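3.2 Collecting the laundry episodes

We wanted unloading to be the first long task in the Gusex set, mostly because cloth is where our older policies fell apart. A cup stays a cup when you nudge it. A shirt turns into a new object every time you touch it (anyone who has tried to write a grasp planner for one knows the feeling!), so we figured the only sensible thing was to gather a lot of teleoperated examples and let the model sort it out.

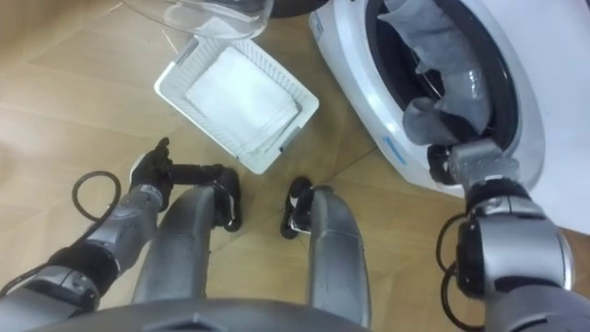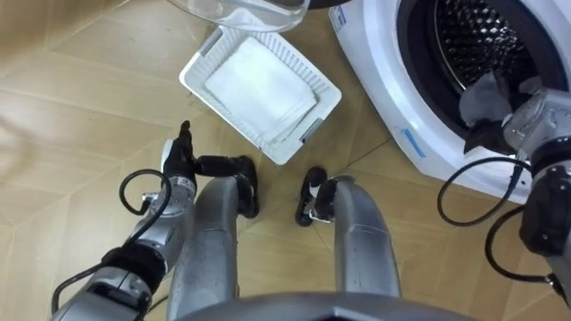

Figure 4. Head-camera views from the unloading task. In both, the right gripper has hold of cloth at the door of the washer and a folded white towel lies in the basket.

I did a good share of the driving myself, and Till Hinrichs did most of the rest. We started in May with a target of 400 episodes per site and ended up with 3,000 over all the sites once the second rig was running. Early on we wrote a very strict script: which hand goes first, where to grab, how far to pull before letting go. It made lovely tidy data and a pretty useless policy. The model learned our script and then froze the moment a sleeve caught on something. So we threw the script out and told operators to just get the laundry out however felt natural, fumbles included, and I'm still a little embarrassed by how much better that went.

We do keep a few rules. An episode starts with both grippers open and ends when the operator presses the foot pedal. If the cloth drops on the floor, you pick it up and keep going, and the episode stays in. If a cable snags or the robot faults, the episode gets thrown away, no arguing. Kristine Maglaya went through the first batch by hand and tagged every regrasp, and her tags are what we used to train the small regrasp detector in Section 4.1. It took her 17 evenings and she has asked us never to bring it up again, so thank you, Kristine, one last time.

Head view only or head plus wrist? We went back and forth on this one for ages. The wrist cameras are great until the gripper is deep in a pile of fabric, at which point they see fabric and not much else. The head view gets blocked by the arms a lot, but it keeps the washer and the basket in the same shot, and the policy seems to lean on that when it's deciding where to go next. We record all of it and drop the wrist streams at random during training (the Claston split uses the same setup, the Talavera split is head view only).

One thing we'd change is the fabrics. Our pile had far too many plain, solid-colored items in it, and the numbers on patterned cloth in Table 5 show it.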